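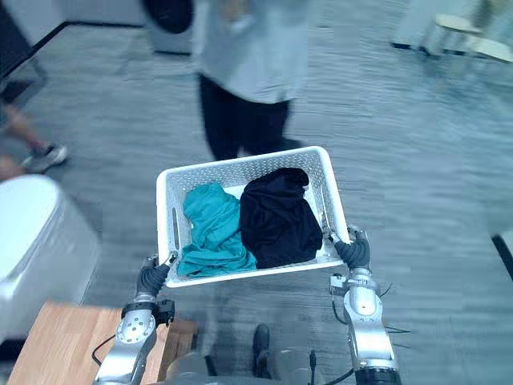
Sturness Wash Log

A household laundry record in three plain text tables, with notes on how it was kept.

What it covers

The log follows 121 garments through ordinary home washing. Each garment has an ID, a fiber content line copied from its sewn-in label, and a color name in everyday words. Each wash has its own row with the cycle, the water setting, the detergent dose and how the load was dried. Shrinkage and fading are in a third table.

Garments came from 7 households in Sturness and Pumuvbridge. The households washed as they normally would. They were asked to write things down on the same day and to leave a field blank if they didn't remember.

Files

garments.csv – one row per garment
washes.csv – one row per garment per wash
checks.csv – length, width and color grade at each check
labels.txt – care label wording, typed as printed, including misspellings
CHANGES.txt – corrections by version

Fields that cause trouble

dry_method: "line" means outdoors or on a balcony. "rack" means indoors. Version 1 mixed these up for one household, and the rows that could not be sorted out now say "air".

color_grade: runs from 5 (no visible change) down to 1. It is judged by eye in daylight against a swatch kept in a drawer. Dark garments are harder to grade than pale ones, and half grades were not allowed.

length_cm: measured flat, from the highest point of the shoulder to the hem. For pants it is the outside seam. Knits were left to rest overnight before measuring.

load_id: garments sharing a load_id were washed together. Socks, towels and bedding were often in the same load but are not in the log. 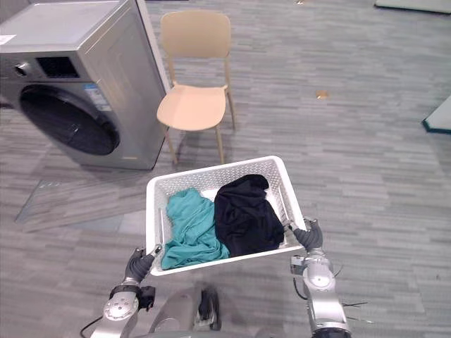

Text and tables maintained by Caroline Laizer
Last edited 7 June 2026

How to read it in

The files are UTF-8 with commas and a header row. Blank means not recorded. Zero means zero, and in the detergent column it does turn up. Join garments to washes on garment_id. Checks join on garment_id and wash_no.

Known gaps

Hand washing is underreported. Wool is thin in the data, and most of it belongs to one household that washes everything on cold. There are no washes at all for the second half of February in Pumuvbridge – the water was off for pipe work, and people took their things elsewhere.

Two garments were lost and one was cut up for rags. Their rows stop without a final check.

Versions

Version 2 is the current one. Please don't combine it with version 1, as the garment IDs were renumbered.

Use

Free to copy and change for any purpose, with credit to the Sturness Wash Log. Corrections are welcome. Give the garment_id and the wash_no, and say which version you have open.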